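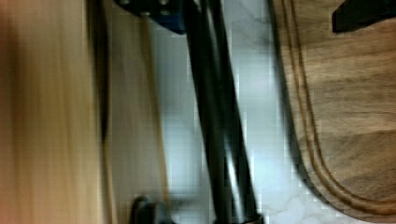 大理石の天板に木のまな板を直置きしたときの、油の移りと湿気の扱いについて質問します。天板は白の本磨き大理石、厚さ20 mmで、施工は3年前、石材店はPappasです。引き渡し時に浸透性シーラーSastlowを一度塗布してもらい、以後の再塗布はしていません。まな板は画像右側の茶色い木製のもので、角は丸め加工、長辺410 mm、脚もゴムも付いていません。表面は無塗装で、月に一度Predenの食品用ミネラルオイルを塗っています。天板はグレーの脈が入った石なので、薄い変色があっても脈と区別しにくく、発見が遅れるのではないかと考えています。

現状の使い方は次のとおりです。
・まな板は天板に出したままにすることが多く、夜も立てない
・オイル塗布後、乾拭きしてからその日のうちに天板へ戻す
・調理後は中性洗剤で洗い、布巾で拭いて天板へ戻す
・酸の強いもの(レモン、酢、トマト)はまな板の上だけで切り、天板にこぼしたら水拭きする

先月、まな板をどけた跡に輪郭のような濃い部分を見つけました。翌日の夕方には見えなくなったので水分だったと判断しましたが、油だった場合に自然に消えることがあるのかが分かりません。確認したいのは次の点です。

ミネラルオイルが木から石へ移ることは実際にあるのか。
シーラーの効き目を自宅で調べる方法と、再塗布の間隔。
まな板の下に敷くもの、または脚を付ける場合の材質と高さ。
すでに油が入っていた場合の抜き方。

石材店には電話しましたが、「水を弾かなくなったら塗り直してください」という回答だけでした。弾くかどうかの判定基準を数値か時間で知りたいです。

投稿者:白天板
Pirside 住まいの相談室/キッチン・石材
2020年2月26日 水曜日
閲覧数 1,053

Hrvoje Dimitriou

石材の補修を仕事にしています。順に書きます。

油の移行について。あります。ミネラルオイルは乾性油ではないので、木の中で硬化しません。導管に入った分は液体のまま残り、圧力と温度で表面に戻ります。まな板の自重だけでも、下面が石に密着していれば毛細管現象で石側に入ります。特に塗布当日に戻すのは早すぎます。塗布後は立てた状態で一晩置き、翌朝に下面をもう一度乾いた布で拭き、布に油が付かなくなってから石に載せてください。亜麻仁油や桐油のような乾性油は硬化するので条件が変わりますが、硬化前に石に置くと黄変して残ることがあり、ミネラルオイルより始末が悪いです。

先月の輪郭について。1日半程度で消えたのなら水です。結晶質石灰岩(いわゆる大理石)の吸水率は低いものの、密着した状態で一晩置けば表層には十分入ります。濡れ色になって輪郭が見え、蒸発すると戻ります。油の場合は蒸発しないので、数日で消えることはまずありません。時間が経つと輪郭がぼけて広がり、薄くなったように見えることはあります。見分け方は、濃い部分を見つけた時点で端に鉛筆ではなくマスキングテープを貼って位置を記録し、斜めから照明を当てて毎日見ることです。鉛筆は芯の粉が石に入るので使わないでください。

シーラーの判定について。水滴試験をします。手順は次のとおりです。

1. 試験箇所を中性洗剤で拭き、水拭きし、丸一日乾かす。
2. 常温の水を小さじ1、天板に落とす。場所はまな板の下になる部分、シンク脇、ほとんど使わない端の3か所。
3. 5分置いて拭き取る。
4. 拭いた直後に石の色を見る。

色が変わらなければ塗り直しは不要です。5分で濃くなる場合は塗り直しの時期です。使わない端だけが無変化で、ほかの場所が濃くなるなら、日常の摩耗と洗剤で効き目が落ちたと考えてよいです。水玉になるかどうかは判定に使わないでください。浸透性シーラーは孔の内側に付くもので、表面の撥水は先に落ちます。水が広がっていても吸い込みは抑えられていることがあり、逆に、表面に残った洗剤や油膜のせいで見かけ上弾くこともあります。

間隔は一律には言えません。半年ごとに水滴試験をして、結果で決めるのが確実です。本磨きの面は孔が少なくシーラーが入りにくいので、塗りすぎると余剰分が表面で白く曇ります。塗布は薄く一回、製品ラベルの指定時間内に完全に拭き取り、硬化までの時間もラベルに従ってください。Sastlowは品番によって溶剤系と水系があるはずなので、石材店に前回の品番を聞いて同じ系統を使うのが無難です。

なお、シーラーは酸には効きません。レモンや酢による艶引け(エッチング)は炭酸カルシウムが溶ける反応で、染みではありません。こぼしたらまず乾いた布で吸い取り、そのあと水拭きをしてください。最初から水拭きすると酸を広げます。艶引けが出た場合は研磨の範囲になります。

油が入っていた場合の抜き方。湿布法です。炭酸カルシウムの粉、またはカオリンをアセトンで練り、硬めのペーストにします。染みより指一本分広く、厚さ5 mmで載せ、ラップで覆って縁をテープで留め、24時間置きます。その後ラップを外して完全に乾かし、プラスチックのへらで取り除きます。油は乾くときに粉側へ引かれるので、乾燥を待たずに取ると効果が出ません。薄くなっても残る場合は同じ作業を繰り返します。アセトンは引火性です。換気をし、コンロと給湯器の火を切り、手袋は耐溶剤のものを使ってください。先に目立たない場所で試すこと。湿布をした部分はシーラーも抜けているので、乾燥後に再塗布が必要です。

台所まわり担当

うちはシリコンマットを敷いています。100円ショップのもので特に問題ありません。染みも今のところなしです。オイルは塗っていません。木のまな板は洗って立てておけば十分だと思います。

木口

木工側から、脚と敷物の件だけ補足します。

シリコンマットの全面敷きは勧めません。まな板の下面から水分が逃げなくなり、上面だけが乾いて反ります。無垢板の場合、上面が凹む方向に反ることが多いです。石側も、マットの下に入った水が乾かないので、輪郭が四角く大きくなるだけです。調理中に滑り止めとして敷き、終わったら外す使い方なら構いません。

脚は、四隅に食品用シリコンまたは硬質の熱可塑性エラストマーのものをステンレスの木ねじで留めます。黒い天然ゴムは避けてください。老化防止剤や可塑剤が移行して、白い石に茶色の点が残ることがあります。染みの中では抜きにくい部類です。粘着式のフェルトは水を吸うので不適です。

高さは5 mmあれば通気は取れます。それより高くしても乾きは大きく変わらず、包丁を入れたときのたわみと音が気になってきます。長辺410 mmなら脚は四隅だけで足り、中央の補助は要りません。位置は端から30 mm内側。角が丸いとのことなので、直線部の端からではなく、外形に接する長方形を仮定して測り、そこから丸みの分だけ対角線方向に内側へ寄せると、ねじが薄い部分にかかりません。下穴はねじ谷径で、深さは板厚の半分まで。貫通させないためにドリル刃にテープを巻いて印を付けます。下穴に少量のオイルを入れておくと木口割れが減りますが、余った油は拭いてください。

欠点は、脚を付けると片面しか使えなくなることです。両面を使いたいのであれば、脚は付けず、使用後に縦置きのスタンドへ立ててください。立てる向きは長辺を下、木目が水平になる置き方だと接地側の繊維が水を吸いにくいです。木口を下にすると吸い上げます。

オイルの頻度は月一回で多すぎることはありませんが、暦で決めるより、水を数滴落として染み込むのが早くなったら塗るほうが、余分な油を持たせずに済みます。塗る場合も下面は上面より薄く。ただし片面だけを塗るのは反りの原因になるので、省略はしないでください。

白天板(質問者)

回答ありがとうございます。水滴試験を3か所で行いました。結果は次のとおりです。

まな板の下:5分で濃くなった。拭き取り後、2時間で元の色。
シンク脇:同じく濃くなった。戻るまで3時間。
壁際の端:変化なし。

再塗布の時期と判断しました。Pappasに確認したところ、前回のSastlowは溶剤系とのことで、同じ品番を取り寄せ中です。まな板は片面使用にして、シリコンの脚をねじ留めする予定です。追加で一点、脚のねじを打った後にオイルを塗る場合、シリコンに油が付いても劣化しないでしょうか。

木口

ミネラルオイルでシリコンは多少膨潤します。塗るときは脚を外すか、外さないなら根元を避けて塗り、付いた分はすぐ拭いてください。膨らんで柔らかくなった脚は交換です。ねじは締めすぎず、脚の座面がつぶれ始める手前で止めます。頻繁に外すと下穴が緩むので、通常は避けて塗るほうでよいと思います。

Hrvoje Dimitriou

再塗布の前に、まな板の下だった部分をアセトンを含ませた白い布で一度拭いてください。布が黄色くなるようなら表層に油が残っています。その状態でシーラーを塗ると油を閉じ込めるので、先に湿布をしてください。布に色が付かなければ、丸一日乾かしてから塗布で構いません。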